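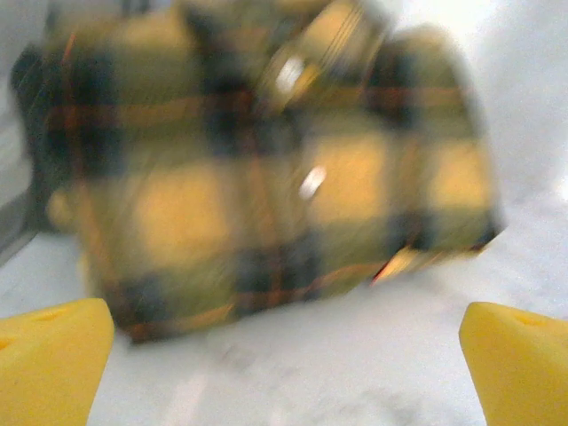 Facilities > Soft goods > Tickets > 105

Logged by Bok-nam Gil, Thursday, 8.40am

Problem: checked throw from the Rotdale lounge won't fold to shelf size. Mustard/olive check, dark bands, rusty stripe. Comes out lopsided every time, one side slopes.

Tried:
- folded in half then thirds. Too fat for the shelf, 26 cm gap
- rolled it. Unrolls.
- folded on the stripe. Better but corner still pokes out

9.15 Seol says check it's square first. Measured, one edge 8 cm longer. Stretched in the wash?? Care label gone so no idea what temp it wants.

9.50 damp cloth + pulled to shape on the table, left flat with books on. Dont move the books pls.

Thurs pm - still 17 minutes short of when Cillport van goes, will ask driver if they've a spare. If not it goes on the chair back adn shelf stays empty.

Status: open, waiting on Cillport

Zerkwood House Facilities | ext. 105 | Back to top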